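Week two of teaching the arm to sort trim parts by remote control. Posting notes as I go, mostly for the people who asked last time how the sessions run. Long thread.

1/ The job: pick a plastic car part off a steel table, move it to the right zone, let go, back off. A person does it through the arm with a leader rig and the arm records everything. Then the policy gets trained on those recordings. We're doing it for Prekby, who want it for their returns bench.

2/ Target is 1,000 good demonstrations across all parts. We were at 806 on Sunday night. "Good" means the part ends up inside the tape, the hand comes away without dragging it, and the operator didn't stop halfway to think.

3/ That last one matters more than I expected. If you pause over the part for two seconds to work out your grip, the policy learns to pause over the part. We threw out 138 runs for this. Most of them were mine.

4/ What works better: decide the grip before you hit record. Look at the part, say it out loud if you have to ("thumb under, lift, turn left"), then start.

5/ The zones are yellow tape on the tabletop, one narrow and one wide. Tape is cheap and you can see it in the head camera from any arm position. We tried a printed mat first and it slid.

6/ Long curved parts are the hard ones. The end you aren't holding swings further than you think, and from the operator's chair it's easy to forget it's there. I now watch the free end and let my hand take care of itself.

7/ Wheel covers are easier to see and worse to pick up. Flat on steel there's hardly anything to get a finger under. Go for the gaps between the spokes, not the rim. The clips around the rim catch on things.

8/ Two camera views from the same session, wrist and head:
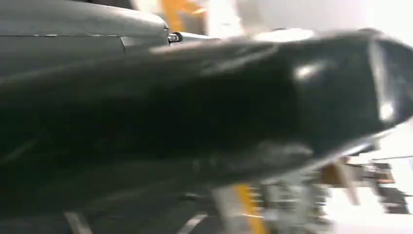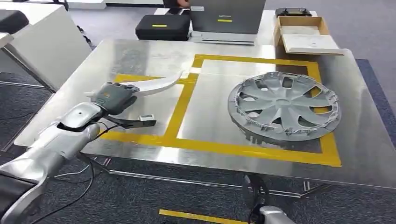

9/ On speed. New operators move too slow, then after an hour they move too fast. When the arm swings quickly the wrist view smears and those frames don't teach the policy much. We set a cap on joint speed in the Lahlou software and the complaints lasted a day.

10/ Slow down for the last few inches before contact. Fast across open table is fine. If you only fix one thing about your demos, fix the approach.

11/ Vary the start. I had 13 runs in a row where the part was in almost the same spot at the same angle, and the first policy we trained could only do that spot. Now we put the part down differently before every run and write the angle on the log sheet. Boring but it helped.

12/ Keep the failures where you recover. If the part slips and you regrip cleanly, we keep it and tag it. If you drop it on the floor, we don't. Basville keeps both, and I'd like to see how that goes for them.

13/ Sessions are up to 40 minutes and then you swap out. Your forearms will tell you before the data does. After a long stretch my releases get sloppy – I open the hand before the part is all the way down, and it lands with a bounce.

14/ Somebody asked about teaching by hand, where you grab the arm and push it through the motion. We did that for the first few days on the Eloretti unit. It's quicker to learn and the paths are smoother. The problem is your own arms end up in the head camera view, and they won't be there when the robot runs alone. We still use it to set the home position and the retreat path.

15/ Also, hand guiding doesn't give you the fingers. You can push the arm around but closing a multi-fingered hand around a thin part needs its own control. That was the main reason we went to the rig.

16/ Next: finish the wheel covers, then retrain on the full set. I'll post the success rate either way. If you run demos on flat parts and have a pickup that works every time, please reply with it.

41 replies · 67 reposts · 312 likes

More from this account
Log sheet template for demo sessions
Why we stopped using the printed mat
Leader rig setup, part 2: cable routing
Week one: picking parts and taping the table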